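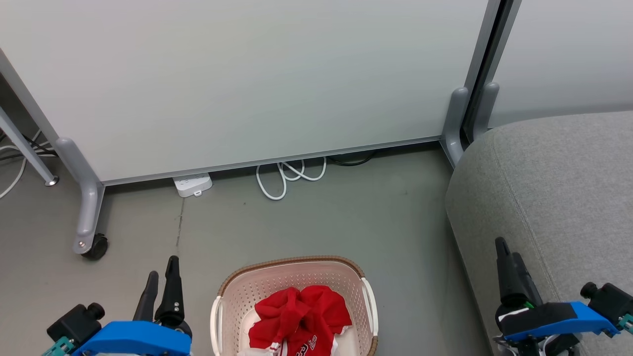 Hi Concetta,

August update on the Stuton room, a bit longer than last time, so get a coffee first!

The short version is that we're on schedule and under budget. Of the $2,807 you approved for the fit-out we still have a nice chunk left, mostly thanks to Teodoro, who talked the people at Pretus into a better price on the rolling boards. They're on casters, so we can split the room in two for the morning group and push everything back to the wall by lunch. I was worried they'd be wobbly. They're fine.

The gray couch stays. I know the plan said folding chairs only, but people kept asking for somewhere soft to sit (me included), and it cost us nothing but the van.

Laundry is the part I'm happiest about. Shirts for the Losolwood kids used to travel home in grocery bags and come back one short every time. Now they go in the white basket with the brown rim, right by the couch, and whoever is on the late shift takes it down to the machines. We've washed 40 shirts this month and lost none of them!
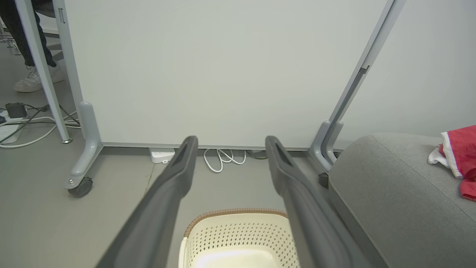

What's left is mostly floor stuff. The power strip and its cables still sit on the floor by the boards, and I don't love that with casters rolling past. Teodoro wants to run everything along the wall in a cable channel, 20 feet of it, and Goicoechea has it in stock. He figures four hours of work. I'd like to do it before the evening group starts, if you're okay with it coming out of the leftover money.

There's also a crack in the floor over there. I've asked the landlord to take a look and I'm waiting to hear back.

Could you let me know about the channel when you get a minute? Receipts are in the shared folder, all except the van, and I'll add that one as soon as Teodoro finds it.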